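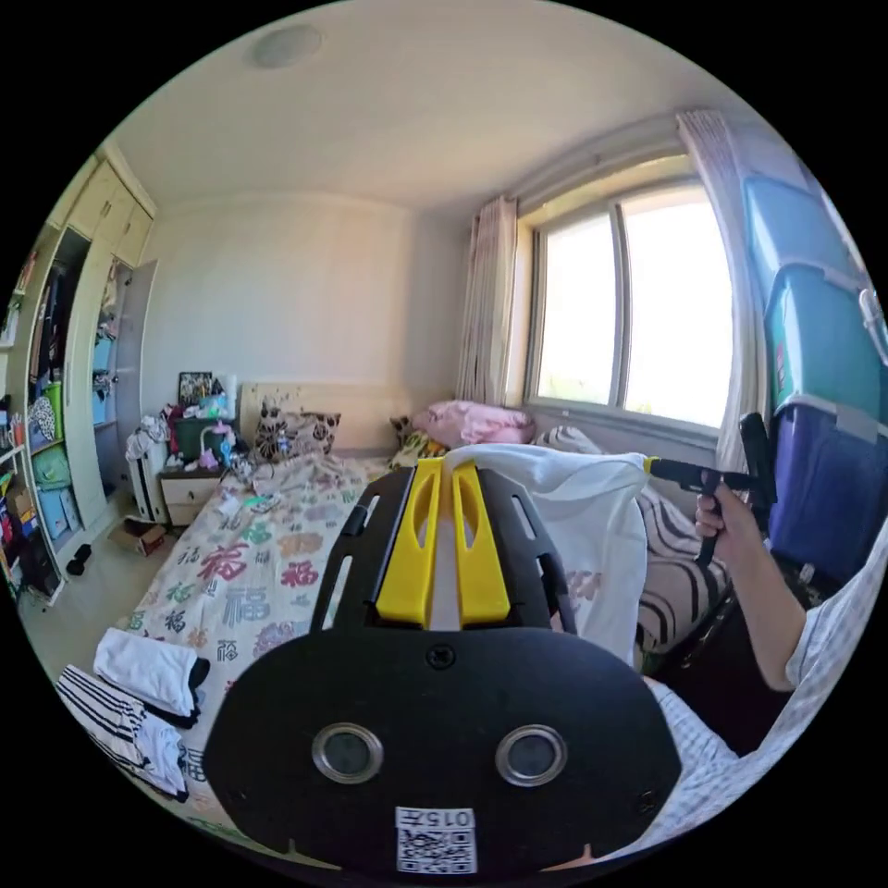

Home | Columns | House & Street | Letters | Subscribe | Search

In defence of the heap

There is a kind of person who believes that clothes exist in two states, worn and put away, and that anything in between is a moral failing. I was raised by one and have lived with another. Neither could ever tell me where a jumper goes when it has been worn for 2 hours. It can't go back among the clean things and it hasn't earned the wash. It goes on the radiator, as it does in the bedroom here, where a fine heap has settled on top of the white one while the wardrobe stands open with clothes hanging inside it. I feel at home already.

The tidying trade would like a word about that heap. Last February I paid for a morning course in Trorkcombe called Calm Rooms, at which 10 of us learned to fold a T-shirt until it stood up by itself. Mine did, briefly. We were then sold boxes. The range was called Drirkeo, the lids were extra, and I went home with more objects than I had set out with, all of them for reducing the number of objects.

I have come to distrust the box. A box is a heap with a lid on, and the lid is what does the damage. You know what is in a heap because you can see the sleeve of it. I have a box in the spare room that has moved house with me twice and I could not tell you, under oath, what it contains. Cables, I think. Possibly a fondue set. 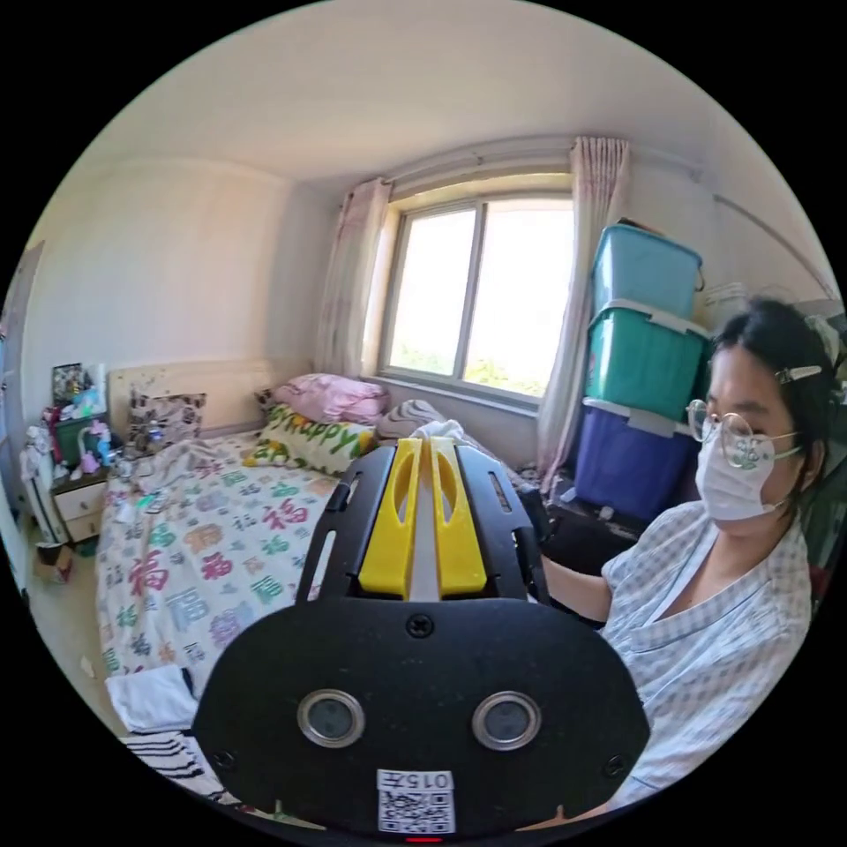
Three boxes up, by the bedroom window.

Stacking makes it worse. Whatever you want is in the bottom one, so the bottom one becomes a sort of burial. My sister Vera keeps her winter gloves at the foot of such a stack and buys a new pair every year.

None of this is an argument for squalor. I like a made bed, and I like a folded towel on it even more. But a bedroom is where the day gets taken off, and the day has to land somewhere. Give it a radiator. Shut the wardrobe if the vicar calls.

Fernanda Carrilho

Comments (3)

Kimaro: My heap is a chair. I haven't sat on it in years.

Pat in the annexe: Fine until the heating comes on and you smell warm gym kit.

dorrit_h: It IS a fondue set. It always is.

Contact us | Copyright Trorkcombe Review | Back to top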